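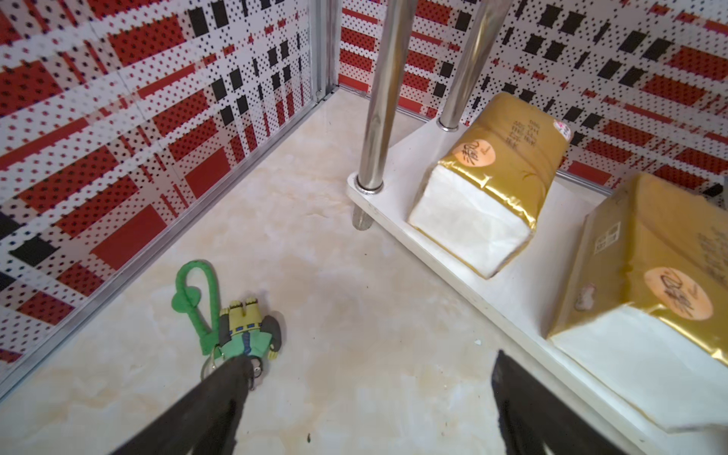
Demonstration gathering (some people just say "demo collection") is the job of recording lots of short examples so that a learning system can pick up a task from them. I've done it for a while now, mostly at Nollwood, and I still think it's the best part of robotics!

One example is called an episode. It starts when the gripper sets off toward something – a keychain on the floor, say, or a pack of tissues on a low shelf – and stops when the person guiding it decides the try is over. The Raltus set, which I know best, has 104 episodes per task. Of those, 100 are for training, and the other 4 are held back for checking.

Variety matters more than people expect. Dindo Policarpio, who taught me, moved the object after every single try (I used to get lazy and leave it put, and my first policy only reached for one spot). We also kept the fumbles where the person recovered, marked with their own tag.

Wrist views are common, though labs disagree on adding a second camera. Belmonte used both until October, then dropped the overhead one.

See also: teleoperation, imitation learning, episode labeling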